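**From:** Elsie Ellwood
**To:** collections-discuss
**Date:** 04/05/2024
**Subject:** Re: Tulla museum and the Muten bequest: provenance report

Emanuel Husar wrote:

> Hi all,
>
> Good news from Tulla. The trustees have accepted the Muten bequest in full, 187 objects, mostly small bronzes and carved panels plus the two textile fragments some of you saw on loan. Kornél Szabó's provenance report was circulated with the press notice and I've read the summary. It finds "no cause for concern" with any item. The permanent display opens in July.
>
> I know there were grumbles on this list last year about how the collection was put together. I think the report answers them. Old Mr. Muten kept receipts, the family has been generous with access, and the museum did the checking before it said yes, when plenty of places do it ten years later or never. Can we give them some credit?
>
> Emanuel

Emanuel, I'll give them credit for publishing something. I've now read the whole report and not just the summary, and I don't think it says what the summary says it says.

Start with the receipts. There are a lot of them, and they're in good order. But a receipt tells you who sold the thing to Muten. Nearly all of them come from one dealer, Trando, and the trail stops at Trando's door. The report calls this "acquired on the open market." Well, yes. Everything that ever went through a shop was acquired on the open market. I'd like to know where Trando got it, and so, I'd think, would the museum's insurer.

Kornél does raise this, to be fair to him. It's in a note to the third appendix, in smaller type than the rest, where he writes that the dealer's stock books "could not be consulted in the time available." I'd be curious who set the time available. The summary doesn't mention the stock books at all, and the press notice was obviously written from the summary. 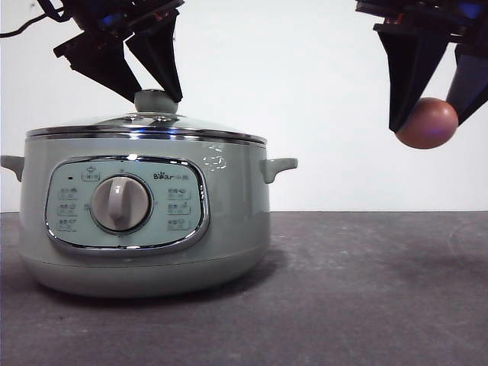

The second thing is the export papers. The report says they were "seen" for the carved panels. It doesn't say they were checked against the registers at the other end. Huw Price asked about exactly this at the Wumbei meeting and was told it was in hand. I was sitting behind him and wrote it down. If it was in hand then, the answer ought to be in the report now, and I can't find it. Huw, if I've missed a page, please say so and I'll take this part back.

And the papers that are reproduced bother me. Two of the panel licenses have the same serial number. It could be a typing slip in the report, or a renewal, or a batch license that covered both pieces. Those are all ordinary explanations. I just want somebody to pick one.

Third, the bronzes. I don't know bronzes and won't pretend to. But "by repute from an old European collection" is a phrase I've been reading in sale catalogs my entire working life, and I've yet to see it turn into a name and an address when anyone pushed. The report uses it for the whole group and moves on. Safta Matei went through a similar group for us when I was still at the county museum, and what she did was write to people. Heirs, old framers, the shipping office, a retired customs man. It was slow and most of them never wrote back. Even so she got two owners' names that weren't in any file we had, and one of them changed our minds about a purchase. I don't see a single letter listed among Kornél's sources.

I do see a long chapter on materials and condition, and I don't object to it. It's careful work as far as I can judge. The trouble is that it takes up half the page count and gets quoted in the press notice as if it were evidence of title. Knowing that a bronze is as old as it's supposed to be tells you it's worth stealing. It has no bearing on who owned it.

As for the family being generous with access: they had a bequest to place, with a condition that it be shown together and under the family name. I'd have been generous too. The report says the researcher had "full use of the papers held at the house." Are those all the papers? There was an office in town for years, and I remember an accountant's name on some of the loan forms. Neither one comes up.

None of this means that anything in the bequest is bad. It may all be perfectly fine. My complaint is with "no cause for concern," because what the report supports is closer to "no cause for concern found in the papers we were handed." If the museum had printed that, I'd have had very little to say.

Here's what I'd like the list to ask for, preferably in one letter, before the labels go to the printer:

1. The brief Kornél was given, with dates. If he had six weeks, let's say six weeks in public.

2. A straight answer on the Trando stock books. Do they still exist, who has them, and has anyone asked in writing? I've heard that the business changed hands and the old records went into storage, but that's gossip and I wouldn't lean on it.

3. An explanation of the duplicate serial number.
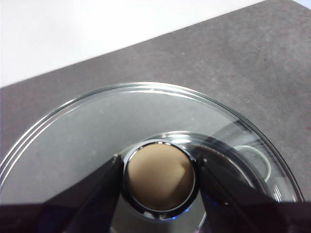 4. An object list online, with a picture and the known history for each piece, gaps included. The museum says a catalog is planned at $400 a copy. A family on the other side of the world looking for a missing panel isn't going to buy that, and most libraries won't either.

5. A named person to write to if someone has a claim. At the moment there's a general inquiries address. I tried it a while ago with an easy question about opening hours and am still waiting.

I'm willing to draft the letter. I'd rather not sign it alone, partly since I've already been told I have a bee in my bonnet about Tulla (I don't, I like the place, the drawings room is lovely). Three or four names would do, and it would help if one of them were somebody who's on good terms with the director. Emanuel, that's you, if you're willing. You needn't agree with me on the bronzes to sign a request for an object list.

Safta, are you still reading this list? If you have your old notes on how you logged the letters that got no reply, I'd love a copy. I think an unanswered letter belongs in a report like this one – it shows that somebody looked.

The full report is on the museum's site under Governance, not under Collections, and the appendices are a separate download. Read the third one.

Elsie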